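Home | Guides | Bumeck washers | Parts | Ask me
Print this page | E-mail this page 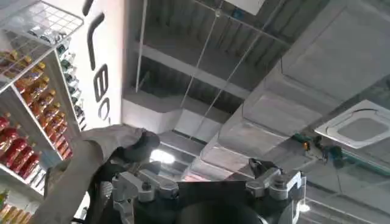 Leanne Ackroyd wants to know whether she can put a couple of soft grey tops straight in on the first day, or whether the machine has to be run empty before anything of hers goes near it.

Run it empty, Leanne! I know it's tempting when the pile is sitting there, but give it one go on its own first. I set up the Bumeck pair at the Mullov shop and did both of them this way.

Section 4: Before your first wash

1. Check the transit bolts are out of the back. I won't repeat all of section 3, but please do go and look again.

2. Turn on the tap and feel along the hose with a dry hand. If you find a drip, turn the tap off and tighten the nut by hand — no spanner yet.

3. Open the door as far as it will comfortably go and have a good look round the drum and the rubber seal. I've fished out cable ties, a bit of foam and once a whole instruction leaflet (Dow's, for a different machine).

4. Wipe the seal with a damp cloth, right down into the fold at the bottom.

CAUTION: Don't lean on the open door or hang wet things over it. The hinge takes all that weight and it will drop in time.

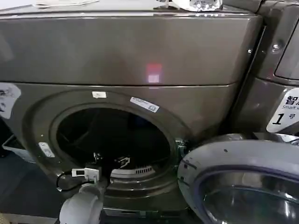
5. Shut the door until it clicks. If it bounces back, something is caught in the seal, so open it up and try again.

6. Put half a scoop of powder in, choose the short hot cycle and press start. Mine takes 43 minutes.

7. When it's done, wait for the lock to let go before you pull. Then have a peep at the floor underneath for water.

Note: I use Drolorar powder but any ordinary one will do. Go easy on it, as the first run always foams up more than you'd think.

Section 4a: Your first proper load

8. Shake each thing out before it goes in — crumpled sleeves come out crumpled. Check pockets, do up zips, and turn dark knits inside out.

9. Fill the drum loosely. You want to be able to get your hand in flat over the top of the clothes.

10. Close the door, pick your programme and look at the front panel before you walk off.
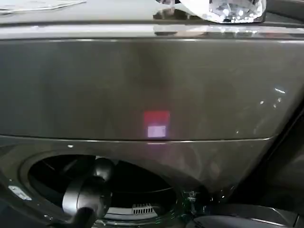
Fig. 4.3 Red light over a paler one on the upper panel

11. Leave the door ajar afterwards so the seal can dry.

Next: Section 5, Cleaning the filter

Contact me | © Bumeck set-up notes, updated 26 June 2025 | Back to top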